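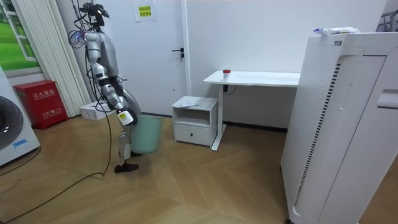
Trial rules for household robots published

A set of working rules for humanoid robots that do household jobs has been published in draft by Rirnel, a membership group for companies that test and run service machines. The document covers work in flats, care homes and serviced accommodation, and is open for comment until the end of February.

The draft runs to nine sections. Most of it deals with ordinary matters: where cables may run, who may be in the room, what a robot is allowed to lift and how a job is to be stopped. Rirnel says the text is meant for the people who set up and supervise trials, many of whom have come from factory work and are used to fenced machines.

Cables take up the longest section. Robots that run from a mains or data lead must have a planned route for it before the work starts, and the route has to be marked on the room plan. A lead may cross open floor only while a supervisor is watching, and may not cross a doorway that anyone else is using. Loose leads at head or shoulder height are to be tied back far enough that they cannot reach the gripper, with enough slack for the full movement of the neck and arms.

The section on carrying is shorter. For light items such as wastebaskets, washing-up bowls and laundry, a one-handed grip on the rim is allowed if the item is rigid, holds no liquid and weighs less than the limit set for that gripper. Anything else needs two hands or a tray. The item should be kept low and close to the body while the robot is stepping, and the robot should set it down before turning towards a person.

Fire equipment and exits are covered in a section of their own. Extinguishers must stay within reach of the supervisor throughout, and boxes, spare parts and packaging should not be stored in front of them. Doors used as exits must open fully with the robot standing at any point in its planned route. Where a trial room also holds large appliances, the draft asks for these to be included on the plan along with the direction in which their doors open.

Rirnel drew on incident and near-miss reports from three members – Zenero, Cellbridge and Lennox – which between them sent in 312 reports from trials in furnished rooms. Trips and snagged leads were the most common entry, followed by dropped items. The group has not published the reports themselves but says a summary table will be added to the final version.

Zenero, which runs trials in furnished test flats, has said it will adopt the draft straight away at all of its sites. Cellbridge supports the text but wants changes to the part on supervision. As written, each walking robot needs one trained person in the room with a stop control in hand. Cellbridge argues that a person watching from the next room through an open door should be enough for slow tasks at floor level. Lennox has asked for clearer wording on floors, and in particular on whether rugs and door strips count as obstacles or as part of the surface.

The draft also sets out a record for each session. Supervisors are to note the task, the software version, the state of the room at the start and every use of the stop control, including those made by mistake. Records must be kept for five years. Members had been keeping them for very different lengths of time, and in several cases only when something had gone wrong.

Signs get a paragraph to themselves. A notice on the door should say that a robot is working inside, in the language or languages used by the people in the building, and should give a phone number that is answered during trial hours. Notices left up after a trial has ended are to be treated as a fault.

The rules are voluntary. Members that sign up may say so in their tenders, and will be visited once a year by an assessor from another member company. The visit costs up to £2,000, depending on the number of rooms, and the fee is waived in the first year.

Comments can be sent through the Rirnel website by members and non-members alike. A revised text is due in April, with separate guidance on stairs and lifts to follow.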